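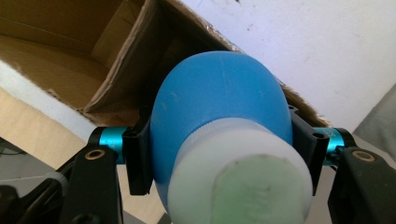 A reader writes that her fabric softener leaves a waxy film in the dispenser drawer, and that hot water from the tap no longer shifts it. Tap water is usually too cool for the job, and the film builds up in layers. The method below works on most front loaders.

Removing the drawer

Pull the drawer out until it stops. Press the release tab, normally at the back of the softener compartment, and lift the front edge. On older Jirico machines the tab is on the left wall and is easy to miss.

Cleaning

Lift out the siphon cap. Soak drawer and cap in a basin of water at 135 °F with 50 ml of plain dish soap. Leave for 16 minutes. Scrub the corners with an old toothbrush. Clear the siphon tube with a pipe cleaner; a blocked tube leaves standing water in the compartment after the cycle.

Wipe the drawer housing as well, including the roof, where the water jets are. Mold starts there first.

Do not use boiling water. Some drawers warp at 170 °F and will not slide back in straight.

Dosing

Most film comes from overfilling. Stay under the max line. Thick concentrates should be thinned with an equal amount of water before pouring. Caps differ in volume from one brand to the next, so do not carry a measure over from an old bottle. Check the label.

Wipe the threads of the bottle before closing it. Dried softener on the threads stops the cap from sealing, and the contents thicken.

Storage

Keep bottles upright, away from the dryer and above freezing. Softener that has frozen often separates and should not go in the drawer.

Next on this page: descaling the Aranda steam iron.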